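Ticket 3000-43: Allau sim kit, wrist camera aimed at wall after reset

Product: Allau simulation kit, trial license
Scene pack: Kodikara interiors
Status: open, waiting on Enov support

Kit loads and the Atum arm model homes without errors. After an episode reset the wrist view renders the blue walls and the lower part of the framed picture - no gripper in view. Same result on 12 resets in a row.

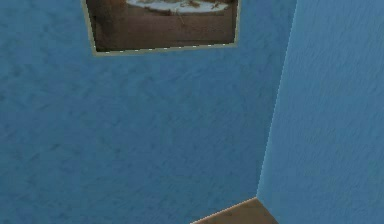
Steps tried

1. Reloaded the scene pack. No change.
2. Rolled back to build 755. View correct on first reset, wrong on second.
3. Set camera parent to the wrist link by hand. Holds until the next reset.

Request: confirm whether reset drops the camera parent. Log attached.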